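News > Business > Courts

KALTVILLE – Former Clereo finance chief Gorazd Babić pleaded not guilty on Wednesday to booking 400 customer invoices for customers who, prosecutors say, had never heard of him.

Babić faces up to four years in prison. His lawyer, Despina Dimitriou, told the court the payments firm had been "optimistic about timing."
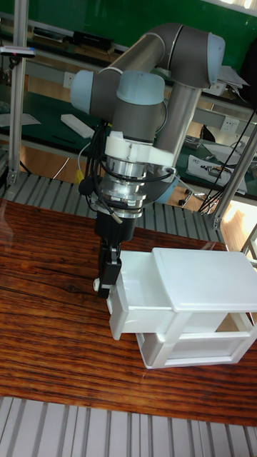 A robot arm over a wooden tabletop, with a small white drawer unit.

Auditor Nermina Kneževič testified that one invoice was dated 2123. Dimitriou called it a typo. The invoice was marked paid.

The trial resumes in February.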